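**December 2022** – The egg table is back at the Bhardwaj Street hall, and I for one am thrilled! Jyoti Pant started it in April with a folding table and one cooler, and it sold out by mid-morning so often that I gave up trying to sleep in.

This winter the eggs come from Graciela Troncoso's flock out on Idau Road. She keeps roughly 70 hens (fewer are laying now that the days are short) and brings in what she can, so get there early. Bring your own carton if you have one – Jyoti is down to her last few.

There's also a kids' corner this time, with a checkered tablecloth, a clear egg tray, and plastic knives and a fork for playing kitchen. My niece parked herself there for most of the morning and I got to drink a whole coffee.
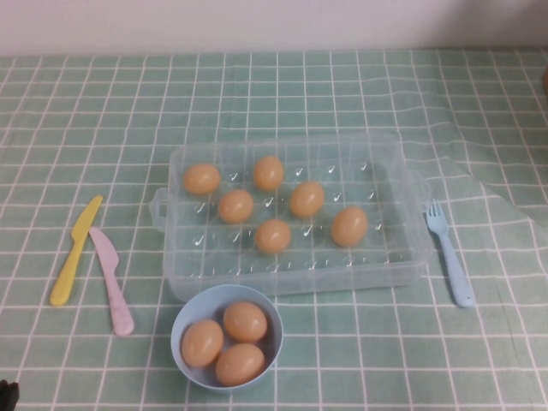

Doors open at 7 and the table stays up until the eggs are gone. Cash only, please, and Graciela says she can't hold any back over the phone. She's hoping to add duck eggs in the new year, which I plan to pester her about until it happens.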